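Workshop tips: sharing a bench with a picking arm

We've had an arm doing our bin picking at Irkulholm since June, and I love it! It lifts the dull part of the job right off your hands, and the questions people bring me now are so much better than "who's on sorting?" A few habits that have helped our crew of 18:

Clamp the bin before you start. A bin that creeps even a little sends the gripper to the wrong spot, and you'll blame the program for an hour (I did).

Keep batches small. We tip in a few parts, let the arm work, then top up. Big heaps jam. 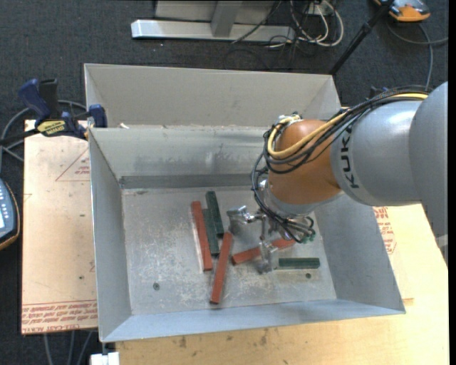
Give everyone a turn on the controller, too. Lăcrămioara Gavrilă sorted parts by hand here for years, and she's now the one who spots a bad grip angle before any of us. That kind of eye is worth keeping close to the machine.

Check cables at the start of every shift. Run a hand along the bundle with the power off and feel for rubbing. Takes 5 minutes.

Write down every stop, even silly ones. Our notebook is up to 400 entries and it's the best training manual we own.

And rotate! Watching an arm all day is tiring in its own way, so swap with packing after lunch.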